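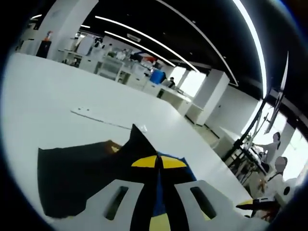 Fodine Handling Systems – Product and Evaluation Group

Products > Hand-Held Tools > Skesow Paired Gripper Kit

Search the catalog Enter keyword or part number Go

Skesow Paired Gripper Kit for Garments and Soft Goods

The Skesow kit is a pair of hand-held grippers, each with its own camera, supplied for recording manual work on cloth. One operator may hold both tools, or two operators may work from either side of the same table. The recordings are intended for teams that are training robot arms to sort, spread and fold clothing.

Cloth remains the most demanding material that our customers handle. A garment dropped on a table has no fixed shape, and a sleeve or leg may lie under the body of the piece. For this reason the kit is evaluated on mixed-color clothing placed on a plain white table, in an ordinary working office with daylight from the windows and strip lighting overhead. The black fingers have bright yellow tips, so that the point of contact can be found in the recording even against dark fabric.

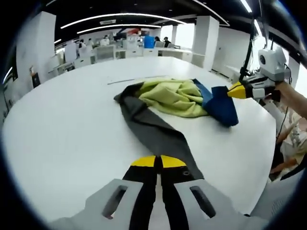

The evaluation follows a written procedure prepared by Tahira Pirzada. The operator first locates a free edge, takes it between the tips, and draws it clear of the pile before the second gripper is brought in. Operators are asked to approach slowly and to keep the wrist level. Work that is hurried tends to produce recordings in which the fingers hide the edge being taken – a fault that cannot be corrected afterward.

Each order includes:

Two hand-held grippers with wide-angle cameras
Four spare finger tips
Camera cables and one table stand
Flukance recording software, single-site license
Printed operator guide, 61 pages

The software stores up to 500 recordings in one project. Customers who need more space may order the extended license, which raises the limit to 2000. Files may be reviewed at reduced speed, marked by task, and exported for use with other programs. An operator who has not used the tools before should allow a morning for practice.

Finger tips are wearing parts and should be inspected after every 1000 grasps. Replacement tips are sold in packs of four and are fitted with a small screwdriver.
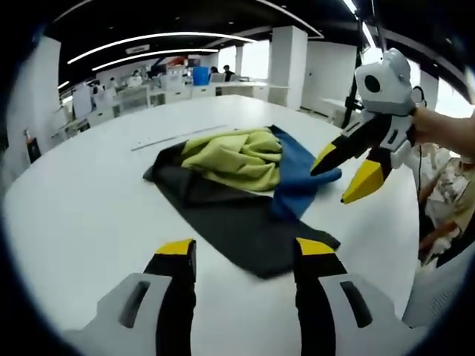

Lowri Skyrme wrote that her group had found the kit well suited to shirts and trousers, but less so to thin linings, where the tips "take two layers when you want one." She also asked for a softer tip to be offered as standard.

A softer tip is in preparation under the name Appiah and is expected in January. It will fit all Skesow grippers now in use, and no change to the software will be needed. Orders for the present tip will continue to be filled. Requests for a trial of either tip may be addressed to Junaid Swati in the Product and Evaluation Group.

Filed under: Grippers, Textile Handling, Data Recording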